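Come and learn to read a pension statement with me

I'm Giorgia and I run the small savings group at Wurkport. I'm after people who'd like to try our new beginners' course on funds and fees before it opens to everyone. 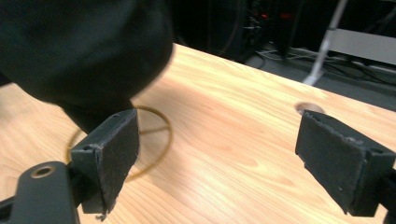 Do I need to own any investments already?

Not a thing. Half the fun is starting from scratch, and we use made-up portfolios of £3,321 all the way through (so you can make a right mess of yours!).

We meet for two evenings in July, with a bit of reading in between, and you get £70 for doing both. I'll want your grumbles afterwards, the blunter the better. You must be over 18 and not work in finance.

Fancy it? Drop a line to me or Ilaria Marino at the Wurkport front desk.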